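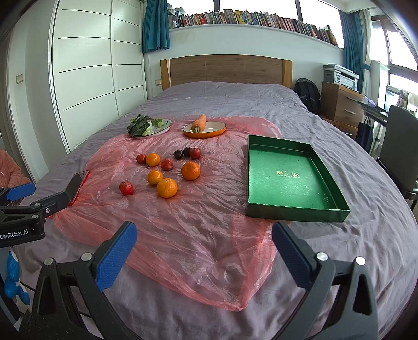 Mandarins on a sheet of pink plastic. Loose-skinned citrus gives up water through the peel from the day of picking.

The slow loss of water from fruit

Mar 14, 2023
By Shayne Mudgway

A citrus fruit is cut from the tree with a fixed supply of water and no means of replacing it. Everything that follows in the trade, from the packing line to the kitchen, is an attempt to slow the rate at which that supply runs down. Growers call the result shrink. It appears on the invoice as missing weight and on the shelf as a soft, dull peel, and the two do not always arrive together.

The physics is simple enough. The air spaces inside the peel are close to saturated with water vapour, while the air outside usually is not. Vapour moves from the wetter side to the drier side, and the speed depends on the size of the gap and on how much resistance the skin puts in the way. Temperature matters in two respects. Warm air can hold more water than cold air, so a warm store at a given relative humidity pulls harder than a cold one at the same reading. A fruit warmer than the air around it also loses water faster, even when that air is damp. Rapid cooling after harvest is therefore worth more than the same cooling applied a day later.

Resistance comes mainly from the cuticle, a thin layer of waxes and a polyester called cutin laid over the outer cells. Its thickness is a poor guide to how well it works. Some thick cuticles leak badly and some thin ones hardly at all, and the arrangement of the waxes seems to account for most of the difference. Citrus peel also carries pores, many of which close after picking. The scar left by the stem is a further route out, and in tomatoes it is the main one.

Commercial washing removes part of the natural wax, along with dust, scale insects and spray residue. Most packhouses replace it with a coating. Traditional coatings are based on shellac, carnauba or polyethylene waxes in water, sprayed over rotating brushes and dried in a tunnel. Shellac gives a high shine but slows the movement of oxygen and carbon dioxide more than it slows water. If the coating goes on too heavily, the fruit starts to ferment internally and the juice picks up an off flavour. Carnauba is a better water barrier and lets more gas through, at the cost of some gloss.

The Yeoh packhouse changed its line over to carnauba four seasons ago. I visited in the second week of March, between varieties, when the brushes were out for cleaning and the drying tunnel had its side panels off. The line is set for 3,000 kilograms an hour, although it is run below that for mandarins, whose loose peel bruises at the drop between the sizer and the bins. Padding has been added at that point twice. The present version is a closed-cell foam with a wipeable skin, replaced at the end of each season.

The coating is bought in from Gromard as a concentrate and diluted on site. The critical figure is the solids content at the nozzle, which drifts as water evaporates from the open tank. It is checked with a refractometer at the start of each shift and again after the meal break. A reading that is too high leaves white flakes on the fruit when it sweats on leaving cold storage. These are harmless, but they are the most common cause of complaint from shops.

Packaging is the second line of defence. A perforated polythene bag raises the humidity around the fruit within hours, and the number and diameter of the holes decide where it settles. With too few holes, droplets form on the inside of the film and mould follows. With too many, the bag does little beyond holding the fruit together. Nets offer no protection at all and remain popular because they show the colour and allow any rot to be spotted early. Cardboard takes up water as well. A dry carton placed in a humid store will draw moisture out of the air until it reaches balance, and some of that moisture comes from the produce inside it.

Uvora, which makes monitoring equipment for cold stores, sells a small logger that hangs between cartons and records temperature and humidity every 9 minutes. Yeoh has placed 22 of them through its two rooms. The records showed a dry patch directly below the evaporator fans, where air comes off the coil cold and stripped of water. Fruit stacked there lost weight at almost twice the rate of fruit by the far wall. The remedy was a deflector plate and a painted line on the floor marking where pallets may not stand.

Humidifiers were considered and rejected. The fine mist type works well in rooms held above freezing, but the extra water ends up as ice on the coil and lengthens the defrost cycle, during which the room warms. A larger coil running at a smaller temperature difference gives the same benefit with less trouble. Stindance, the refrigeration contractor, has quoted for one in the older room. The work would take the room out of service during the gap before the late varieties come in.

At home the same rules apply on a smaller scale. A fruit bowl in a heated room is about the driest storage available. The salad drawer of a refrigerator is better, and a loosely closed bag inside the drawer is better again for mandarins kept longer than a week. Lemons respond particularly well. Washing should be left until just before use, as water trapped around the stem button encourages rot.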